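The town that lived by thread

For most of a century Trarholm made thread for shoes, books and hospitals. One mill is still going.

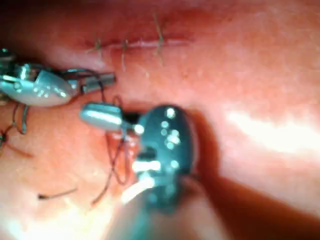
A closed cut with three separate stitches in fine, dark thread.

The bus from Celasstead stops outside what used to be the main gate of the Trarholm Thread Company. The gate is still there, painted green, but it opens on to a car park and a tyre fitter's. You have to walk down the side of the building and cross the beck to find the part that still makes anything.

Zaid Sfeir runs it. He bought the twisting shed and its machines when the company went under, along with the right to use the old pattern numbers, and he trades as Bitar Threads after his mother's family. He had been the company's maintenance fitter before that. He says he bought the place mainly because the machines were going for scrap and he had only just finished repairing them.

The shed is long and low, with windows down the north side. It is loud enough that people talk with their mouths close to each other's ears. Yarn comes in on cones from a spinner abroad, and everything that happens to it afterwards happens in this one room. It is wound, doubled, twisted, sometimes plaited, then sent down the yard to be dyed and brought back to be waxed and put on reels.

Twisting is the heart of it. A single yarn is weak and wants to unravel. Put two or three together and twist them the opposite way to the twist they already have, and the two forces hold each other. Too little twist and the thread frays at the needle's eye. Too much and it kinks, and a kinked thread makes a bad knot. The settings for each number in the pattern book were worked out by hand, and Sfeir has changed very few of them.

The pattern book is kept in a steel drawer in the office. It lists 484 threads. Some were made for one customer and never again: a sail thread with tar in it, a flat thread for hat linings, a thick cream one described only as "for the brush people". The shed now makes a fraction of them. Saddlers and bookbinders are the steady trade, and there is a waxed linen called Rerovis that sells to people who mend their own boots.

Ask anyone over seventy in Trarholm what the mill was known for, though, and they will say hospital thread.

It took up the whole top floor of the main building. The women who worked there wore white overalls and caps, and came in by a separate door. They were paid a little more than the twisters and were thought to be stuck up about it. The work was plaiting silk into very fine cord, dyeing it black, and winding it on to cards, which were then sent away to be cleaned and packed.

People have been sewing up cuts for thousands of years, and for most of that time they used whatever they had. Linen, horsehair, cotton, silk and strips of animal gut have all been put through skin. Gut was useful inside the body, where it broke down slowly and did not have to be taken out. Silk did not break down in the same way, but it was soft and strong, and surgeons liked how it tied. A knot in silk tends to stay where it is put. A knot in nylon, which came later, has more spring in it and needs extra throws to hold.

There are two broad ways to close a cut with thread. One is to run a single length from end to end, as you would hem a curtain. The other is to make each stitch on its own, tie it and trim it. The second is slower and uses more thread. Its advantage is plain enough to anyone who has had a hem come down: if one stitch gives way, the others are not joined to it.

Rin Sasaki taught both methods to nurses and junior doctors for many years before she retired to a house above the town. She started her students on cloth, moved them on to a sponge, and let them near pig skin from the butcher once they could tie without looking at their hands. Her rule was that the stitch should bring the edges together and stop there.

"They all pull too tight," she said. "They think tight is safe. The skin swells, and then the thread has nowhere to go. I used to tell them to imagine tying a child's shoe when the child has been walking all day."

She keeps a tin of practice threads in a kitchen drawer, and some of it came from Trarholm, though she did not know that until she moved here. The name on the card was the packer's. It was a neighbour who turned one over and recognised the small printed number on the back.

The colour had a purpose. Dark thread shows up against tissue, and it can be found again when the time comes to take it out. The dyers at Trarholm got their black by dipping the silk several times, with a rest between each, and the top floor sent back anything with a brown cast to it. Sfeir has some of the rejected reels. In the office they look black. Carried to the window, they are the colour of strong tea.

The decline was slow. Man-made threads were cheaper and more even, and they could be made to dissolve after a set number of weeks. The firms that made them sold the thread already fixed to the needle, in a sealed packet, so that nobody in a hospital had to thread anything. Trarholm had no way to do that and no money to learn. The top floor closed one June, and the plaiting machines were taken out through a hole knocked in the end wall. You can still see where it was bricked up, in a slightly redder brick.

At its largest the company had 318 people on its books. When the last owners called in the receivers there were far fewer, most of them close to pension age. The church has a reel of black silk in a glass case near the font, given by the women of the top floor. The label does not say what it is for.

Sfeir kept one plaiting machine. It had been left in a store behind the boiler, too small for anyone to bother with. It carries its bobbins on a steel plate cut with a looping track, and when it runs they weave in and out of each other like dancers round a maypole. He got it working over a winter and now uses it for a fine silk cord that he sells to fly tiers and people who restring beads.

He has been asked whether he would go back to hospital work. The answer is no. The testing alone would cost more than the shed brings in, and he would need clean rooms where he has a stone floor and a cat. He is content with boots and books. Last year's best seller was a plain brown linen, of which he sent out 1,821 reels, nearly all to small workshops ordering one or two at a time.

There are no apprentices. A young man from Celasstead comes over for part of the week and has learned the winding and most of the doubling. He has not yet been trusted with the twist settings on the older frames, which have to be altered with a spanner and then listened to. Sfeir stands at the end of the frame with his head on one side until the note is right. I could not hear any difference between one setting and the next, and he did not expect me to.

Before I left he cut a length of the waxed linen and told me to break it. I wrapped it round both hands and pulled until it marked the skin. He took it back, snipped it with a pair of scissors hanging from his belt, and dropped the pieces in a bin already full of ends.

The shed is open to callers on weekday mornings. Ring the bell twice and then wait, as the frames have to be stopped before anyone can hear it.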